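Home gym help > Cables and pulleys

Lat pulldown feels jerky on the way back up, cable or pulleys?

Posted by garagelifter_338
Monday, February 6, 2023

Hi all, I bought a second-hand Everent pulldown tower in December and it's been great up until a couple of weeks ago. Going down it's fine, but on the return the stack sort of catches and then drops a bit, always in the same spot near my chin. It happens at 32 kg and it's worse the heavier I go. The cable looks OK to me, no fraying that I can find, and I've wiped the guide rods down. The seller reckoned it had only had light use (hmm). Do I need a new cable, or is it something cheaper? I'm in a cold garage, if that makes any difference.

Plellness
Mine did exactly this! Take the pin out, lift the top plate by hand and see if it still sticks. If it does, your rods are dry or out of line, and wiping won't fix that. Use silicone spray on a rag and do the full length, top to bottom. Please don't use the ordinary stuff from the hardware store, it goes gummy and grabs all the dust. If the plate slides nicely, go looking at the pulleys. Spin each one with the cable slack and feel for any grittiness. I had one seized on the top beam and swapped it for a Darex one, 15 bucks, and it's been lovely ever since.

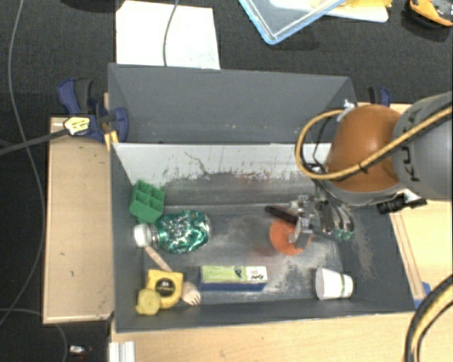
Grey bin with a few small things in it

While you're up there, check the bolts on the top beam too. Mine had worked loose and the whole thing was leaning a touch to the left, so the rods weren't parallel any more. Loosen everything, run the plate up and down a few times, then tighten it all back up from the bottom.

mansour_fan2696
just get a new cable mate, they all go eventually. or get a Mansour tower, never had a drama with mine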